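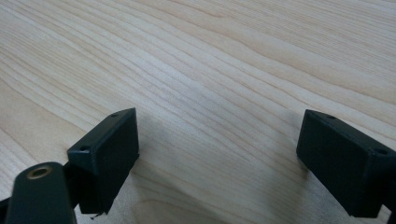
Search the encyclopedia Enter a term Go

Wood grain

Wood grain is the direction, arrangement and appearance of the fibers in a piece of wood. The word is used in several senses. A carpenter may speak of working with or against the grain, meaning the direction of the fibers, while a furniture maker may use the same word for the pattern seen on a finished surface. The second sense is often called figure.

Origin

In regions with distinct seasons, a tree adds one layer of wood each year. Growth early in the season tends to be lighter and less dense, and later growth darker and harder. When a log is cut, these layers appear as lines or bands. Knots, bends in the trunk and uneven growth change their course.

Effect of cutting

The same log can give very different surfaces. Plain-sawn boards, cut along one side of the log, show broad arches and ovals where the blade meets the growth layers at a low angle. Quarter-sawn boards, cut close to a right angle to the layers, show straighter lines and change shape less with moisture. Rotary-cut veneer is peeled from a turning log in a continuous sheet and often has a wide, wandering pattern.

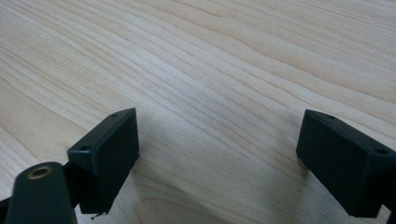
Curving grain on a pale wooden tabletop.

Use in furniture

Makers commonly choose the best-looking face for tabletops and doors and keep plainer stock for hidden parts. In the town of Hemmin, the Grivard workshop became known for pale tables finished without stain. Its pattern book, kept in the Mostavell collection, lists 30 table designs and gives the grain direction for each. Corinne Kapoor, who cataloged the book, noted that only four of the designs run the grain across the short side — a choice she linked to the narrow boards then sold in the district.

Finishing

Sanding is normally done along the grain, as scratches across it show clearly under a finish. Clear oils and varnishes leave the pattern visible. Stain may be taken up unevenly where fibers meet the surface at an angle.

See also: Figure (wood); Growth ring; Veneer

Contact the editors | Copyright Enora Encyclopedia | Last revised 15 April 2020 | Back to top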